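Fudthorpe Public Library
Board of Trustees, Regular Meeting
Minutes

Date: 2019-11-22
Place: Calloway Room, lower level
Presiding: Mortimer Baptiste, President
Recording: Khrystyna Kovalchuk, Secretary

1. Call to Order
The President called the meeting to order at 6:30 p.m. A quorum was present. The agenda was adopted with one change, moving the roof report ahead of the policy items.

2. Approval of Minutes
The minutes of the previous meeting were approved with a correction to item 6, where "east stairs" should read "west stairs."

3. Roof and Gutters
The Director reported that the contractor, Enine, has finished work on the flat section over the children's room. The gutter on the alley side still needs to be reset. Final payment will be held until that work is inspected. A trustee asked whether the water stain on the ceiling would be painted under the same contract. It will not. The Director will get a separate price.

4. Reading Room Hours
The Board reviewed the request to keep the reading room open until 9 p.m. on 4 evenings each week. Staff expressed concern about closing duties falling to one person. After discussion, it was moved and seconded that the longer hours begin in April on a trial basis, with two staff members on duty at closing. Motion carried, one opposed.

5. Refreshments at Public Programs
The Board discussed the practice of serving drinks at author talks and the winter lecture series. The present rule allows covered cups only, and only in the Calloway Room.

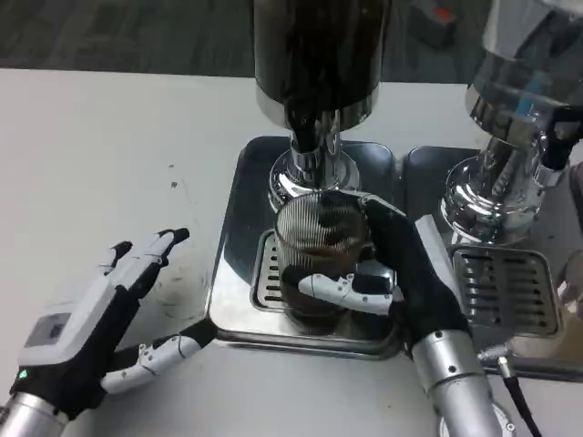
Clear ribbed glass mug at the spout, white tabletop.

It was agreed that the covered cup rule will stay in force in the stacks and the map room, and that open cups may be used in the Calloway Room during programs. The Secretary will revise the printed notice. A spending limit of $400 for refreshments was set for the lecture series. Motion carried.

6. Catalog System
The Director presented the written proposal from Cisa for the new catalog system. Staff have tested the search page and found it easier to use than the present one, although holds placed by telephone must still be entered twice. The Board asked for the following before any vote:
a written answer on how patron records will be moved;
the yearly cost after the first contract term;
the names of two libraries of similar size now using the system.
The matter was tabled.

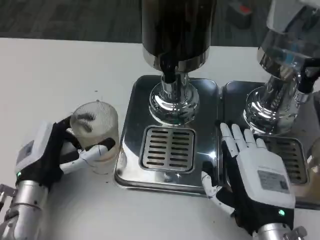
7. Local History Collection
The Secretary reported that 1000 photographs from the Fudthorpe mill families have been sorted and placed in acid-free sleeves. A further 200 have no names or dates written on them. The Board approved an open afternoon at which residents may look through the unnamed prints and offer what they know. Prints are to remain in the building. The President asked that any names offered be noted in pencil on a separate sheet and checked before they are added to the catalog.

8. Policy on Lost Materials
Second reading. The revised policy replaces the flat charge for lost children's books with the purchase price of the book. Interlibrary loans remain subject to the charges of the lending library. Adopted without further change.

9. Public Comment
One resident spoke in favor of the longer reading room hours and asked for better lighting at the bicycle rack. The Director will look into the lighting and report back. A second resident asked when the large print shelves would return to the main floor. They will be moved once the carpet is down.

10. Adjournment
There being no further business, the meeting was adjourned at 8:05 p.m.

Respectfully submitted,
Khrystyna Kovalchuk, Secretary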